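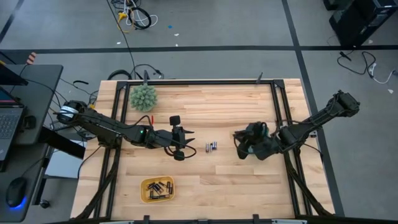

Slide 1: butcher-block tabletop, pale strips running lengthwise

Good evening, all, and thank you for coming out. I'm going to talk about sorting household waste, which I do love, so please stop me if I run on! When we began in Hokora we had 60 homes signed up, and by April it was 382 (pause here, let them clap).
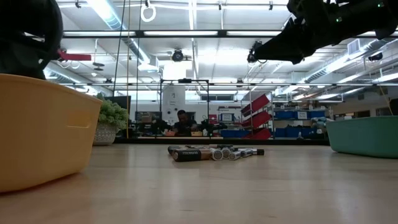
Now, small things get forgotten in kitchen drawers, bless them, so do have a look tonight. Then hand over to Norbert Lukáč for questions.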